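Software Engineer, Manipulation Planning and Control
Rolleck - full time, on site in Florkcombe

We write the software that lets a pair of robot arms work together on everyday jobs: sorting tools, handling bags, putting things where they belong. We're a small group, we ship to our own robots every day, and we're looking for one more engineer to join us in December.

You would own a good part of Hurkon, our planning and control stack. Hurkon takes in camera views, decides which arm should move and when, and turns that into joint commands at 400 Hz. It already does a lot that we're proud of. It also has a planner that gets nervous when both grippers want to reach the same spot, and we would love for you to fix that!

Soft items are the other big topic. A utility knife keeps its shape when you grab it, but a tote bag folds, sags and hides its own handles, and the tracker has to keep up. Most of our perception work right now is about fusing the wrist views with the fixed view so the planner gets one answer it can trust.

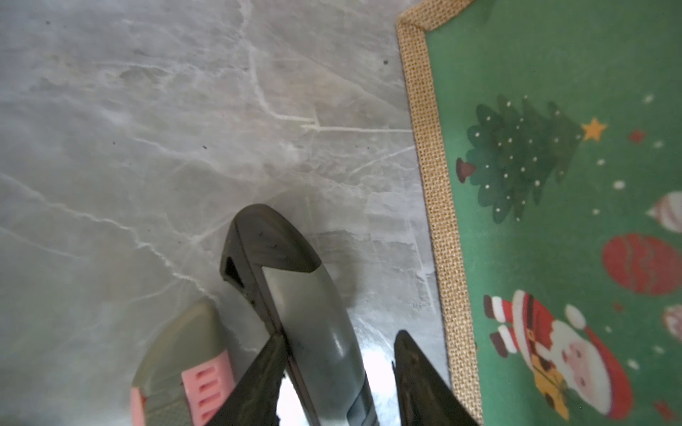
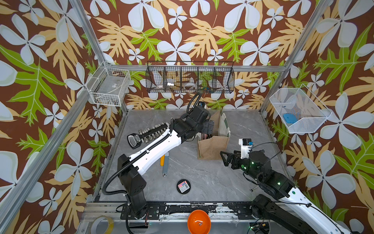
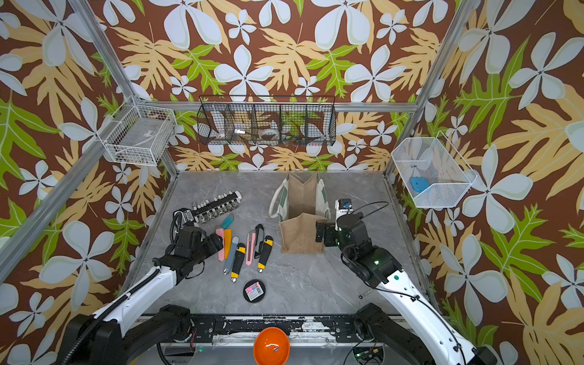 Two-arm work with hand tools and a tote bag (second and third pictures), and a wrist view (first).

WHAT YOU'LL DO

Write and test motion planning code for two arms that share one workspace. Today a typical plan takes 80 ms and we want it lower.

Improve grasp selection for thin items lying close together, and for cloth and bags.

Build the tools the rest of us lean on: log replay, a timeline viewer, calibration checks that run before the first session of the day. We have more than 60 replay tests and they catch things constantly, so please bring ideas for new ones.

Spend real time at the robots. Everyone here runs their own code on the arms, usually the same afternoon they wrote it.

WHAT WE'RE LOOKING FOR

Solid C++ or Python, and enough of the other one to read it without pain. At least 3 years writing software that moves something physical (student teams and personal projects count). Comfort with transforms, timing bugs and camera calibration. If you've worked on learned policies, great - if your background is classic planning, that's great too, and you'll find people here happy to swap notes.

A degree is fine but we don't ask for one.

HOW TO APPLY

Send a resume and a short note about a bug you enjoyed chasing to Facundo Henríquez, who leads the Hurkon team. Code samples are welcome, messy ones included. The first step is a video call, then a paid half day with us in the Domínguez building, where you'll pair with one of us on a replay log and then try your change on the arms. We answer every application.

Questions about visas, hours or the lab setup can go to Facundo too.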